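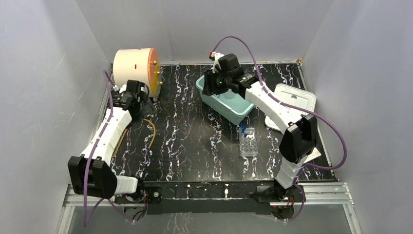
Bench Tidying at Nestcombe: Progress Report to the Mousavi Fund
25 Dec 2022
Prepared by Zixuan Gu

Since our last report the bench work has gone forward, mostly in the direction of putting things away. The fund asked us to show that shared benches can be kept in a usable state between groups. We said this would be simple. We had not yet opened the cupboards.

Containers

The teal bin now has a regular spot toward the back of the table, and small items go there at the end of a session. The round cream container with the orange lid is still without a settled home. It spends a good deal of its life on its side, and Fuad Hadgu has proposed a shelf for it. The shelf is in next year's plan, along with the argument over who drills the holes.

Tubes

The clear rack has worked out well. You can see what is in it from any side, even when that is one blue-capped tube. We bought 200 tubes from Clindidum in the fall and were sent 2,000. Returning them would cost more than keeping them, so the site is supplied until most of us retire.

Lids and cards

White tray lids continue to drift away from their trays. Small white cards will replace the old masking tape labels, which came off on sleeves.

Spending

We have used 35 percent of the materials budget. The Grurnau shelving order is 2 weeks behind, and their last email was very sorry about it.

Next period

Shelf up by the end of January. Tray lids matched to trays. Fuad will write the one-page bench guide, which was also in the plan last time.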